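Working alongside the arms at Plenby: your questions answered

We put this page together for staff at the Plenby workshop, and for anyone thinking of joining us, after the information evening in March ran well past its finish. If your question isn't covered, please do drop it in the box by the kettle -- we read every one.

Will I lose my job?
No. All 50 people on the assembly floor keep their positions and their hours. What changes is how the day is made up, and we know that can feel like a big thing when you've done a job the same way for years.

What will the arms be doing?
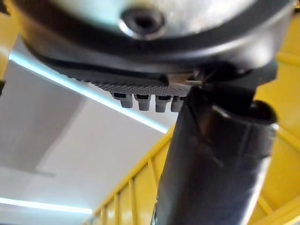
The Kleinschmidt line is the first to change over, and it's the one most of you asked for, bless you, after all those sore wrists. The arms take on the repeated lifting and holding, while people keep the fitting, the checking and anything fiddly. You'll get to know the working end quite well, including the row of four small grey tabs under the textured strip, so please keep your fingers well clear of them whenever the power is on. Anything that looks bent or grubby should go to your line lead before the shift starts.

Do I need to be good with computers?
Not at all. The training goes for 41 hours, spread over several weeks, and it's all paid time. Most of it happens on the floor with someone beside you, and you can repeat any part you like without having to explain yourself. The screens were set up by Zimuvetti and have large buttons and plain wording.

What if an arm stops halfway through a job?
Press the stop button, step back behind the painted line and call your lead. Please don't try to free a part by hand, however simple it looks.

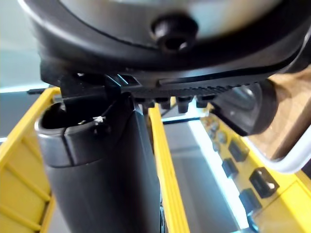

Once your lead has locked the power off, the two of you can sort it out together and fill in the short form. Nobody will be marked down for a stoppage, and we'd much rather have ten forms than one pinched hand.

Will my pay change?
Your base rate stays put. Once you've finished the training you move up a step, and the new rate shows in your next pay.

Can I stay on hand assembly?
For now, yes. The Kakico orders are still built by hand, and there's room there for people who prefer it. Have a chat with your lead by Wednesday if you'd like your name put down.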